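Joanne Lightfoot was halfway through buttering a teacake when I asked her how the reading scheme at Clevside got going, and she put the knife down and laughed for quite a while. "Well, it was Derek's fault, really," she said. Derek Staniforth had been running the charity shop on his own (with a bit of help on Saturdays) and kept getting boxes of children's books that he couldn't bear to sell for pennies, so he rang her up and asked if she knew any families who might like them.

She did, as it happened. By June they had 62 children on the list, and a waiting list besides.
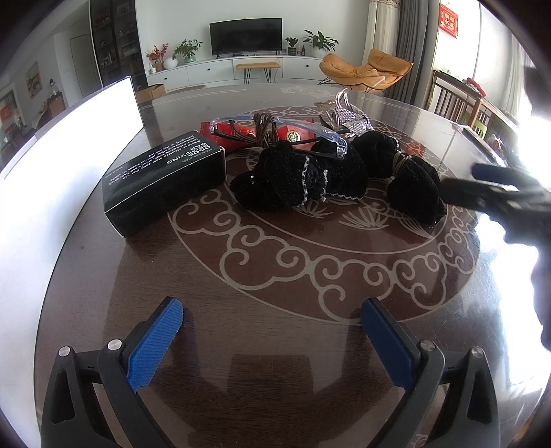 "You'd get a mum coming in a bit shy, saying she wasn't much of a reader herself," Joanne went on, "and we'd just put the kettle on and find something with good pictures in it, and off they'd go together!" Last year they gave away 504 books, most of them second-hand, and she still remembers the little lad who wanted nothing but tractors.

Money is always tight, she admits. It costs around £40 a week to keep the room open, and Dineo Hlongwane is planning a sponsored walk to help with that. "I've said I'll do the first mile," said Joanne, "and then we'll see."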